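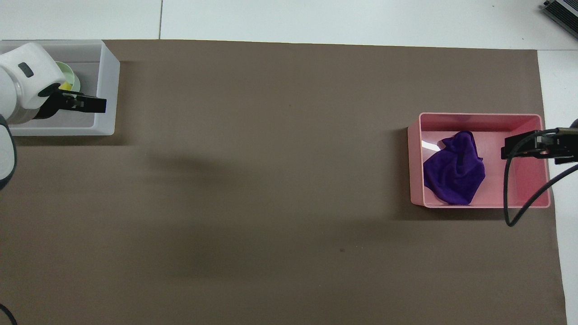
Third attempt at the rye this week. Going to write it all down now before I forget, because last time I didn't and then had to guess.

Starter first. Fed it Sunday night, fed again Monday 7am, equal flour and water. Doubled by lunch. Smelled like apples, a bit like nail polish too, but the nail polish went away after the second feed. July kitchen so everything moves fast. In January the same jar takes all day.

Flour. Out of the Rieger so I used the Dusar medium rye, which drinks more water than I expected. Total flour 1000 g, split half rye half bread flour. Dough was stiff as clay at first. Added a splash more water, didn't measure it (I know). Then it was fine. Sticky but fine.

Salt: forgot it. Remembered twenty minutes in, kneaded it in by hand, swore a lot. Caraway went in at the same time. My mother would have used double.

Bulk was 90 minutes and I think that was too long for this heat. The top had little holes in it already when I came back from the pharmacy. Shaped it anyway, wet hands, straight into the tins. 2 tins. The old Jomier one still sticks in the corners no matter how much butter I use, so parchment next time, remind me.

Oven as hot as it goes for the first ten minutes, then down. Pan of water on the bottom rack. Took them out when they sounded hollow, then put one back in becuase it didn't sound as hollow as the other. Probably imagined it.

Now the hard part. Rye has to sit. Thérèse Charbonneau from my old building gave me her recipe years ago, handwritten, with "DO NOT CUT" underlined at the bottom. I cut. Four hours in. Gummy line along the base, knife came out tacky, my own fault. The other loaf stayed wrapped in a towel untill the next day and it's so much better. Sour, dense, slices thin without tearing. Had it with butter and radishes standing up.

So for next time:
shorter bulk, an hour maybe
salt in the bowl BEFORE I do anything else
parchment
leave it alone

Might try a spoon of molasses as well. Or not. Darker crust would be nice though.

Have to run, dentist.

Recent posts
Pickled radishes, the quick kind
Wovholm by train, wet socks and all
My starter died (a new one is fine)
Reading a cookbook from 1848
Plum jam that didn't set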